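From: Azar bench account
To: Flolbridge Shared Workshop - robots list
Subject: Re: [robots] simulator before the base is finished?

On Thursday the Wernwood bench wrote:

> We have the wheels and the motor board on the new base but no
> sensible way to try it out. The workshop floor is full of other
> people's work until the evening. Did you do any driving in the
> simulator before you put yours together, and was it worth the bother?
> Also, do you still use the Volter board, or did you give up on it?
> Ours drops off the bus every so often and we can't find out why.

Yes to the simulator, and yes, it was worth it, though it took longer to set up than I had planned. The base was in pieces on the bench for most of October, so I had the evenings free for it.

I started with a plain box room I made myself. It was no use at all. The planner looked perfect in it and I learned nothing. After that I moved to one of the ready-made house scenes, which has proper rooms with furniture and things left standing on the floor. The whole scene is 379 models and it loads slowly on my old desktop, but once it is up it runs well enough. I turned the shadows down to the lowest setting and couldn't tell any difference in the driving.

The two views I have been working from most are the bathroom door and the room with the telly:

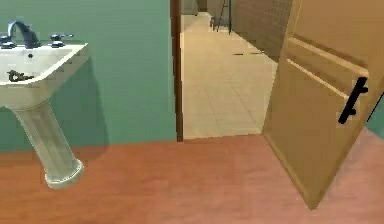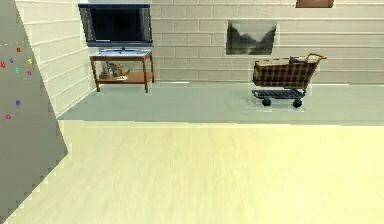
Doorways gave me the most trouble. My first settings had the safety margin so wide that the planner would not go through any door in the house. It just sat there and turned on the spot. I brought the margin down in small steps until it would go through, then put a little back on. I also had the robot's outline down as a circle, when the real base is longer than it is wide, and changing that to the true shape did more good than all the other fiddling put together.

The other thing to watch is furniture with thin legs. The laser sits low on our base and only sees the legs, so the planner thinks it can drive under anything. On a low stand or a trolley that may be fine for the base and not at all fine for the mast. I ended up marking those as solid by hand in the map. There must be a better way and I would like to hear it if anybody has one.

I kept a log of the runs. The longest went to 3893 planner steps before I stopped it, and by then it was only going back and forth between the same two spots. If yours does that, look at the goal tolerance first. Mine was set far tighter than the wheels could ever manage.

What the simulator won't tell you is anything about the wheels themselves. It has no idea that the left motor is weaker than the right, or that the castor sticks. Leave time for that on the real floor.

As for the Volter board - I still have it, and it used to drop out on me in the same way. I changed 3 things at once, so I can't say for certain which one cured it: a shorter bus cable, a separate supply for the logic side, and the ground wire moved off the motor terminal. If I had to bet I would say the ground. Try that before you buy anything, it only needs a screwdriver.

I can put my settings file in the shared folder if you want something to start from. The speed limits in it are low on purpose, so change those once you trust the stop button. I am usually in from 8 in the evening if you want to bring the base over to the long bench and try it.

Azar bench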